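Stone bought as a meteorite, weak magnet response

qusai_o
4 Jan 2023
Hello all. In December I bought a stone of 70 grams from a seller called Sabbagh, labelled "H5, unclassified, desert find". It has a brown crust on one side. The magnet pulls it only a little, and I expected more from an H chondrite. I polished a small window and I see metal grains, but very few. Should I ask for my money back?
Qusai Obeidat

furnwood
Weak pull and few grains sounds like an L or LL to me. H should grab the magnet properly. But if he calls it unclassified, where does the H5 come from?

Maysoun Matar
I do not fully agree with furnwood. An old desert find can lose much of its metal to rust, so the magnet alone does not decide between H and L. I have one piece, weathering grade W4, which hardly moves a magnet on a string, and the laboratory still classified it as H from the olivine. 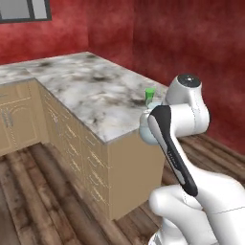 For the same reason I would not polish a bigger window now. Please cut a thin slice from one corner, 14 mm is long enough, and look for chondrules with a hand lens. If you find round ones with clear edges, the type is probably lower than 5.

tarkdale
Cutting it spoils the value if he wants to return it. Ask the seller first.

qusai_o
I wrote to him. He says that it is "paired by eye" with another stone he sold. Is this normal?

furnwood
Normal, yes. Worth anything, no.

Maysoun Matar
Furnwood is a little hard, but I also would not pay for such pairing. What was the price?

qusai_o
200 euros.

sakura
Too much for an unclassified chondrite of that size, whichever letter it is. I'd ask for half back and keep it.

qusai_o
Thank you, I will try this and leave the saw alone until he answers.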